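Basket lifting, gallery from the October recordings

Our small group at Pamilport gathers examples for Clorneo, a learning system which must handle simple household things. During October we recorded one task many times: take a red basket by the edge with the right hand and move it at a white stand. On this page are views from the head camera of the robot, with some notes for colleagues who will use the recordings.
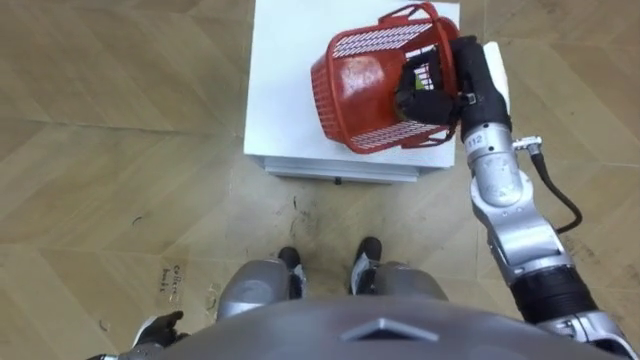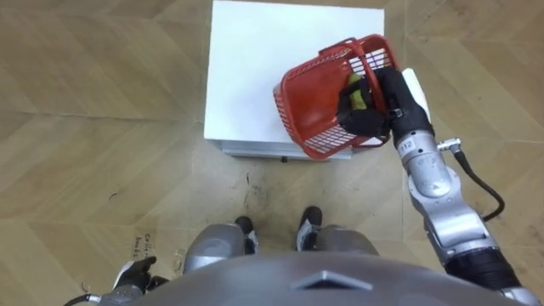

Two moments of the basket task, seen from the head camera. In both, the right gripper holds the red basket at the white stand, and a small green or yellow-green object is inside.

Notes to the set

The complete set has 288 recordings. One recording is one attempt, from the moment when the arm starts to move until the operator gives the stop signal. Failed attempts are kept in the set and marked with the word "fail" in the table. Please do not delete them from your copy, the training uses them also.

The angle of the basket is changed between the attempts. At first we always put it in the same way, and the system learned this one position very well and nothing more. After 7 such recordings we changed the rule. These early ones are in a separate folder.

The feet of the robot should stay in their place during one attempt. If the operator had to correct the standing position, it is written in the remarks column. We ask everybody to read this column before choosing recordings for a test.

The side holes of the basket were difficult for us. The fingers can enter a hole instead of closing on the rim, and then the basket turns when it is lifted. For such cases there is the mark "hole" in the table. Mikkelsen, the partner who checks our labels, asked for this mark, and it was a good proposal.

The viewing tool is Cullix, version 2. Older versions open the files too, but they show the arm positions with a delay against the picture, and this can lead to wrong labels.

Next steps

We would like to reach 1000 recordings with the same basket and then begin with a second one without a handle. The left hand has no task in this set. Work with both hands will have its own page, when there is enough material to show.

Questions about the table or the marks can be sent to the group address at Pamilport. Please write the number of the recording in the subject line.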